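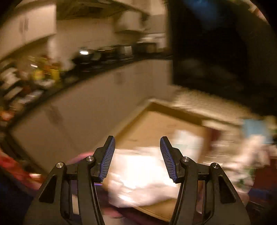

Home Project People Papers FAQ Contact

Mestura: Frequently Asked Questions

We get a lot of mail about Mestura, and we love it! These are the questions that come up most. If yours is missing, write to Rasa Koppel through the contact page.

What is Mestura, in one paragraph?

Mestura is a method for teaching a robot arm to pick up soft, crumply things: plastic bags, wrapping paper, tissue, bits of cloth. People go around their own homes picking things up with a hand-held gripper that has a camera on it. We record what the camera sees and how the fingers move, and a robot arm with the same kind of fingers learns from those recordings. No robot has to be in the room while the recording is done, so we can gather data in kitchens and hallways that an arm on a cart would never fit into.

Why bags? Surely a mug is more useful.

Mugs are great, and plenty of groups do them well. But a mug has the same shape every time you meet it. A crumpled bag never has the same shape twice, and it changes again the moment a finger touches it. You can't build a neat 3D model of it ahead of time and plan a grasp from that. We think that's what makes it such a fun problem. White bags are especially good at causing trouble under a bright lamp, where the creases wash out and the camera loses half the detail it would use to choose a spot.

So what's new about the method?

Two things. The first is what we call the late pinch. Most systems choose a grasp point from a distance and then go there. Ours only chooses a direction from a distance, and keeps putting off the choice of the exact fold until the fingertips are nearly on it. Kyung-tae Ma had the idea after watching hours of recordings and noticing that people do this all the time. They drift toward the bag, slow down, and pick a fold at the last moment.

The second is that we train on the misses. When a person closes the gripper and comes up with nothing, that recording stays in, marked as a miss, along with the second try. Earlier we threw those away, and the robot had no idea what to do after an empty grab. It would carry nothing to the bin, very proudly.

How well does it work?

On single bags lying on a flat surface, in homes that were not part of the training set, the arm picked up the bag and held on to it in 92 out of every 100 tries. On sheets of printed paper it did better, with 96. On mixed piles, where a bag is partly under something else, it managed only 50. That last number is the one we talk about most in the lab. Half the time is a real result for a pile, and it is also clearly not something you'd want tidying your kitchen yet.

How much data did you use?

400 recordings for the version in the current paper. That is small for this kind of work. We were surprised it was enough, and Agnese Lill reran the whole training from scratch in March because she didn't believe it either. The numbers held up.

What does the hand-held gripper look like, and can I build one?

It's a black linkage with two curved arms and blue ribbed pads on the fingers. We call ours Brekke. The ribs matter a lot to us, because smooth pads slid off thin plastic in our early tests. The drawings and parts list are on the project page, and yes, please build one! Check that the pads close evenly before you record anything. If one side gets there first, the bag gets pushed along the floor and your data will teach the robot to do that too.

Why do you put cardboard down on the floor?

We ask people to work on a flat sheet of cardboard for some of their recordings and straight on the floor or counter for the rest. The cardboard gives a plain brown background, so we can check how much the surface matters by comparing the two sets. A little, as far as we can tell. Patterned tile makes paper harder to find and has almost no effect on bags. We don't have a good explanation for that and would be glad to hear one.

Should I tidy up before recording?

No! Leave the pans on the counter and the jars where they are. A system trained in clean rooms gets confused in a real kitchen. The one thing we do ask is that you put away mail, photos, and anything else with names on it.

Does motion blur ruin the recordings?

Less than you'd expect. The camera rides on the gripper, so whenever your hand moves, things off to the side smear. What the late pinch needs is a fairly clear view between the fingertips in the last moments before they close, and people tend to slow down right there anyway. Elżbieta Wilczyńska wrote the filter that throws out recordings where that part is too blurred to use.

Why the wide, round view?

The lens takes in a lot of the room as well as the fingers. We tried a narrower one and the arm lost track of where it was each time it got close to the floor. With the wide lens it can still use cabinets and doorways to work out its position.

Is Era the same thing as Mestura?

No. Era is the training code, which other projects use as well. Mestura is the method and the recordings. You can run Era on your own data without touching ours.

Who pays for this?

Falesport funds the recording work and two of our positions. They see the papers when everyone else does.

What's next?

Piles, piles, piles. Sombat Ratanaporn is testing a version that is allowed to nudge things aside before it pinches - the first runs look promising, but there are too few of them to put a number on. We also want to try bags with something inside, where the weight shifts as the arm lifts.

Can I use the recordings in a class?

Yes, and tell us how it goes. Student projects have already found two labeling mistakes for us. Fixes go into the next release, and the list of changes is on the Papers page.

Page last updated 3 August 2020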